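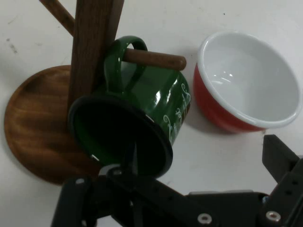 Wulletti Community Kitchen

Progress report to the Ginting Fund, 28th September

This report covers the fit-out of the shared kitchen at Cludgate Hall, up to the end of the second stage. The plumbing and benches were dealt with in our first report and are not repeated.

Crockery and storage

The old cupboard beside the sink has been emptied and taken out. Most of what was in it was chipped or had no match, and went to the tip. Usable pieces were washed and kept, whatever the colour, so the kitchen does not have a uniform set. The green enamel mug with the white scrollwork and the red bowl with the white inside are both in use.

We decided on wooden mug trees in place of hooks under the shelf. Hooks would have meant drilling into the new tiles, and the trees can be moved when the table is needed for serving. The one on the white table has a round base and a square post, with a reddish-brown finish. We have bought 2 so far and would like 5 in total. Enamel mugs hang well on the pegs. Some of the heavier stoneware mugs have handles too small to fit and will stay on the shelf.

Bowls are stored on the open shelf below the window. We had planned to buy 20 new ones from Zitia but the colour we chose was out of stock, and that order is now expected in December. The money for it has not been spent and is shown as carried forward.

Tables

The white tabletop marks fairly easily. There is a greyish smudge on it which we have listed for cleaning along with the splashback. If it does not come off we will put a cloth over that end for the time being. We are not asking for money to replace the table.

Still to do

Labels for the shelves and drawers. A second drying rack. Felt pads under the bases of the mug trees. The cutlery has been sorted but is still in boxes until the drawer inserts arrive.

Spending remains within the amount approved for this stage. Receipts are attached separately.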